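**Wood surfaces, notes for session 4 (Karagiannis)**

Reading grain on tabletops. Bring the Ruddock sample cards if you still have yours, I'm short a few.

Two patterns to know for now:

- *straight* – lines close together, run the length of the board
- *cathedral* – arches, loops, nested one inside the next. Comes from cutting flat across the log, so you slice through the growth rings at a shallow angle

Most tops show both. Arch in one area, then it flattens out into long easy waves on either side. On pale tops the lines are only a shade darker than the ground so look slowly, and don't trust a first glance under the ceiling lights.
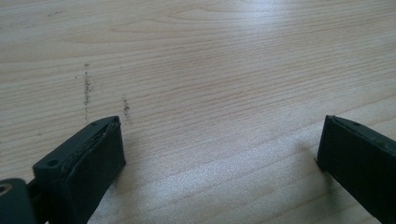 Glare next. A finish with any sheen at all will wash out grain where the light hits it. Move your head, or move the lamp, then look agian. Write down where you stood. In the October group more than 35 sheets had "no grain" marked for a patch that was just reflection.

Solid, veneer or printed? Check in this order:

1. End of the board. Does the pattern carry over the edge
2. Underside, if you can get at it
3. Repeats – a printed pattern comes round again, real arches don't match exactly
4. Fingertip. Least reliable, a thick finish hides everything

Don't guess from the top face alone. Write "unsure" and say what you would need to see, thats worth full marks.

Homework: one table at home, sketch the grain in pencil, 50 words on the finish. Skorcombe handout pages 2 and 4, skip the part on stains, we do it after the Botis visit.

Krum K.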